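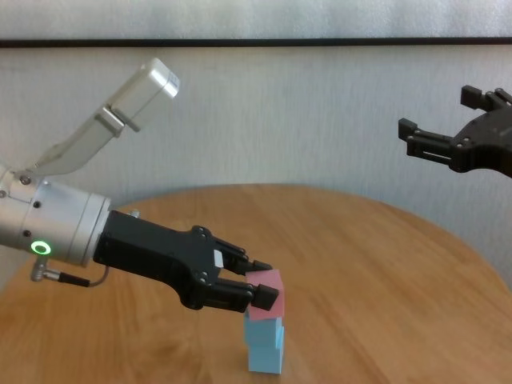
5 Nov 2024

Three blocks! Three blocks high, and I am writing this on the bus with cold hands because I want to get it down before I forget what it felt like.

I'd gone in thinking we would be stuck on two again. All of last week the third block was the problem. The arm would come across lovely and smooth, get within a finger's width of the stack and then push the middle one off sideways, and we'd all groan and set up again. Tonight we stopped fiddling with the speed (my idea had been the speed, I was wrong, fine) and looked at the height instead. We'd been telling it the blocks were harder than they are. They're foam, they squash a bit when the fingers close, so the place where the bottom of the block ends up is never quite the place you typed in. Once we let it come in a touch higher and lower itself the last little bit, it sat there on top as if it had always lived there.

It isn't a straight tower. It leans about like a badly made sandwich. I don't care.

Pink on top of the blues was decided by vote, by the way. I voted for it.

Things to remember for Thursday:
The left arm needs its start position saved under a new name, because someone wrote over the old one and we lost the first part of the session finding it again.
Open the fingers slowly. SLOWLY. A quick let-go drags the block with it.
Bring the long ruler from home.
Ask if we can have the room until seven.

The right arm hasn't had much to do yet and I feel a bit sorry for it. The plan is that it will pass blocks over while the left one builds, so we never have to put our own hands in. For the Grirberg round you're allowed to lay the blocks out beforehand but after the start signal no touching at all, and there are 300 seconds on the clock. That sounded like ages when I read the rules. It really isn't. Our one good stack tonight used up 65 of them and that was with just the single arm going and everything laid out exactly where it likes it.

Also the passing is going to be hard. Two arms, one small block, both of them wanting to be in the same bit of air. I drew it out on squared paper during lunch and I think if the right arm always waits above the table, up and out of the way, and only comes down when the left one has gone home, they can't meet. It will be slow but it will be safe, and we can make it quicker later. I've called the program Nzioka, which was the name of the cat in my first ever reading book, or at least I think it was. The others have called theirs Tollorari and won't say why.

We have until April. In April we go to Brirnau with everything packed in boxes and foam, and I have already worked out which seat I want on the coach.

I meant to do my chemistry tonight. I've got the sheet in my bag and I'll do it after tea, really I will, but first I want to try out the waiting idea on paper again, with the arms drawn the right length this time. My first go had them far too short.

Nearly missed my stop writing this.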